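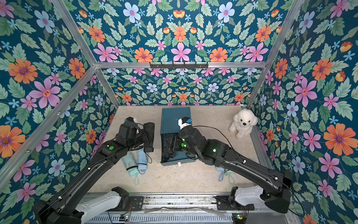

About Plulton

We help small businesses and schools plan for their first robots, from the first "could a machine do this?" to the day the crates show up. Osaze Jibrin started Plulton in Hundcombe after years of buying equipment for other people, and he still gets excited over a good parts list (ask him about cable lengths and clear your afternoon!).

Most of our customers come to us with a budget for arms and nothing else. We love those calls. There's the frame to think of, the cameras, the spare fingers, the desk space, and the hours somebody will spend learning the thing. We put it all on one sheet, in plain words, before anyone signs an order.

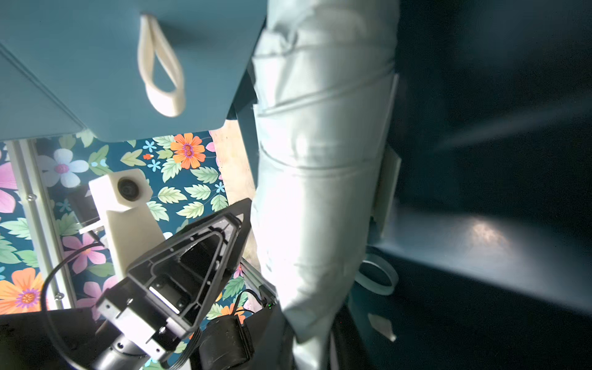
Planning a purchase starts with the small stuff, and we usually set aside 20 percent of a first budget for it. That money goes on brackets, screws, wire and the odd part you only find out you need in week two. A 3D-printed mount for a little camera costs next to nothing to make, but someone has to design it, print it and print it again, and those hours belong on the sheet too. So do two feet of extra aluminum rail!

Our planning workbook is called Pumton. It has 200 lines, you can skip most of them, and it's free to any school that writes to us.
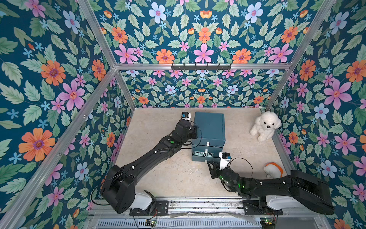

Should we buy one arm or two?
Start with the jobs you want done. If one hand could manage them, budget for a single arm and leave room on the base for a second.

Our newest office is in Bassey, up the stairs next to the print shop. We opened it in May and the coffee is already better than in Hundcombe. Come by with your wish list, even a messy one.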